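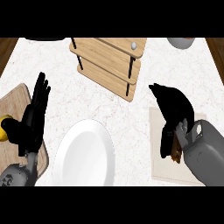

Figure 3. A rendered kitchen counter in white marble, with a light wooden shelf rack near the far side.

4.2 Where households say things are kept

We asked 166 households in Grastholm to name the place where each of 50 everyday items was kept, and then asked whoever else lived there the same thing. Agreement was poor. Couples who had shared a kitchen for decades placed the nutmeg in different rooms, and both were usually willing to argue the point.

Open shelving (a rack of the general type in Figure 3) did better than closed cabinets, though by less than its admirers in the storage literature would like. Chamoun and Trnka found a similar gap in their Merik survey and put it down to visibility. We are less sure. Respondents with open shelves also owned fewer things, and it is easier to remember where the paprika is when there is only one jar of it.

The word "somewhere" appeared in 826 answers. Following Haddad, we coded it as a location - a generous decision, and one that improved agreement considerably. Answers of the form "ask my mother" were coded as missing, except in the five homes where the mother was present and could be asked.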